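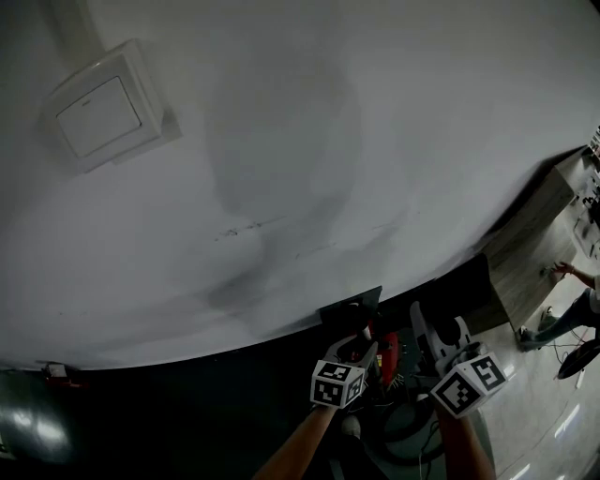 Shirley Thibodeau wrote in to tell me I was wrong about eggshell. My last post said that any fool could touch up an eggshell wall with the leftover can, and she says any fool can, and any fool will then spend ten years looking at a shiny patch the shape of Ohio. She has one in her dining room. She hangs a calendar over it.

So I take it back, mostly. I got away with it once, in a closet, with the door shut.

Her letter caught me at a bad time, as I'm about to paint the hall. The hall is white. It has been white since we moved in, and the plan was to make it white again, which I thought would take one trip to the store. I came home with four cards of chips and a headache. Murray Bergeron, who sold me my last two gallons and therefore feels responsible for me, says the fan deck behind his counter holds 2,425 colors and that 100 of them are white. I asked which one was regular. He said they don't make regular.

What they make is Grinora, a white with some gray in it, and Arura, a white with some pink in it, and Zacharias, which looks to me like the inside of a refrigerator. I don't know who Zacharias was or what he did to deserve it. I taped all three up by the bathroom door and lived with them for a week. In the morning Arura looks like a bandage. By suppertime you can't tell any of them from the wall, and the wall is a color I would call Hands.

That's the real trouble with a hall. People touch it. They come down it in the dark feeling for the switch and they miss. They lean on it to get a boot off. A grocery bag goes by with a can sticking out of the corner, and there's your line, right at hip height. I've tried dish soap and a sponge, and baking soda, and one of those rub-out pads from the hardware aisle, and every one of them gave me a clean spot, and a clean spot is worse. Then you have to do the rest of the wall to match, and by then you might as well have bought the paint.

Shirley's advice, since she was going already, was to go up to satin and quit fussing. Satin wipes. It also shows every lump in the plaster, and our plaster was put up by somebody who was paid by the lump. Murray votes for flat with a good primer under it. Flat hides everything until a child walks past.

I've settled on eggshell again, in Grinora, the whole wall corner to corner and no touching up. Two coats. I'm using the Sarkano roller cover I bought for the porch ceiling and never opened, so if it sheds you'll hear from me.

The goal is to be done before December, when my sister comes with her boys and all their elbows. I still have to take off the switch plates, and find where I put the small screwdriver the last time I took off the switch plates.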